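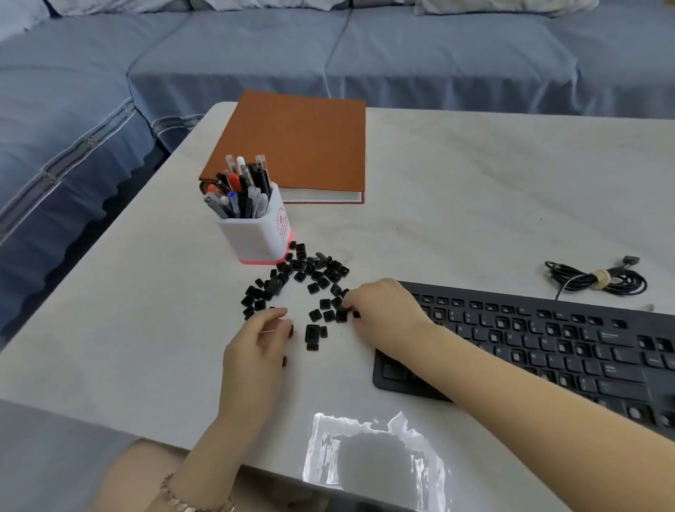 Brown book on the white table, blue sofa behind.

Monday, 4:15 p.m.

Back on skate steel. Carried over from December: the Jotik runners lose their edge sooner than the Kuker ones on the same ice, and we still don't know if that is the steel or our grinding.

Sharpened two pairs of each this morning on the Stekum machine. Same wheel, dressed before every pair, half-inch hollow, four passes each side. Checked level with the square. One Jotik blade came off with the outside edge high, so I shimmed the holder and did it again. That blade has had more passes than the rest. Keep it out of the averages.

Rink time was the short slot after the public skate. Ice was soft near the home bench. Each pair did the usual card: crossovers both ways, hockey stops at both blue lines, then straight laps to finish. Same skater for all of it, so the last pair went out on tired legs. Next time swap the order.

Results so far:
Kuker A and B still bite on the inside edge. Slight burr on B near the heel, came off with the stone.
Jotik A dull on the left inside, mostly under the ball of the foot.
Jotik B (the shimmed one) about the same as A, for what it's worth.

Weighed the bare runners again too. The Kuker pair reads 715 g on the bench scale. The Jotik pair gave two different readings, so the scale needs its 400 g check weight before I write anything down. The check weight is not in the drawer. If you have it, put it back.

Looked at the Jotik edge under the loupe. Small chips, not a rolled edge. That could be heat. I was pushing the carriage faster than usual by the end, and the wheel was loading up. Want to repeat with a slower pass and a lighter final one before blaming the steel.

Sitompul sent the replacement holder springs. Wrong length, same as last time. Emailed them.

To do:
Order finishing stones, 400 grit, two of them.
Re-grind Jotik A, slow passes, leave B alone.
Ask the rink for a slot right after a flood.
Mark the runners with paint pen. The tape labels came off in the wet.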